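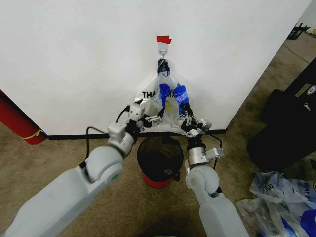

A plastic shopping bag on an adhesive wall hook, with two robot arms reaching toward it.

Gralter would like you to signal before you leave the roundabout

Drivers in Gralter have had a roundabout at the bottom of Voyle Street since October, and by most accounts they have used it as a four-way stop with landscaping. The town has now decided to do something about this. Starting this month, anyone renewing a license at the Gralter office will be handed a folded card explaining how to go around in a circle.

The card is the work of the Varkow County road safety office, which printed 4,000 of them. It covers yielding, lane choice and the use of the turn signal, a feature that the office says comes standard on every car sold in the county.

The rules themselves are short. Slow down on the way in. Yield to traffic already in the circle, which will be coming from your left. Pick your lane before you enter and stay in it. Do not stop once you are inside to wave somebody in, however nice a person you are. Signal right before your exit, and look for people in the crosswalk as you leave.

It is the waving that seems to bother the county most. Gralter is a polite town, and for months drivers already in the circle have been braking to let in neighbors, school buses and, according to one complaint read out at the spring road meeting, a riding mower. The driver behind is not always expecting the gesture. The county's notice calls this "unneeded courtesy" and asks that it be saved for the parking lot at the grocery store, where there is a shortage.

Large trucks get a panel of their own. The raised apron around the center island is there so the back wheels of a long trailer have somewhere to go. It is not a passing lane, and it is not a place to pull over and check directions. Cars should hang back and give a truck both lanes, even if the truck seems to be taking more of the road than it paid for.

The written test is changing too. New drivers in Varkow County will see 2 extra questions on roundabouts, both of them drawn from the card. People who already hold a license won't be retested, a decision that was met at the meeting with what the minutes record as "general relief."

Police will spend the first few weeks giving out warnings. After that, failing to yield at the entrance can bring a fine of up to $100, and failing to signal on the way out will be treated like failing to signal anywhere else in town, meaning it will now be noticed. Going around the wrong way is a separate matter with a separate fine. The card handles it with a drawing of an arrow and no text at all.

The signs are getting some help as well. The original ones were put up at the edge of the circle, where drivers could read them just after they had made their mistake. New signs with lane arrows will go up 100 feet farther back on each approach, and the yield lines will be repainted in a thicker white. The shrubs in the middle, which had been praised in the town newsletter, are to be left tall on purpose. Road engineers like a driver not to see straight across, on the theory that people slow down for what they can't see. In Gralter the theory is still being tested.

Residents who would like some practice can get it. The county plans to lay out a circle in cones on the fairgrounds lot, with 3 evening sessions open to anyone who has a valid license or a learner's permit and an adult beside them. There is no charge. Drivers may go around as many times as they like, and the cones are soft.

Gunden, the next town over, will be watching closely. It is due to get a roundabout of its own at the feed store corner, to replace a traffic light that has been blinking red for long enough that a lot of people think it is supposed to. The Gunden town board approved the plan in a split vote after asking whether the circle could be made square.

Copies of the card can be picked up at the license office, the library and the front desk of the police station. Drivers should not try to read it while in the roundabout.

Posted June 2026 in Roads & Licensing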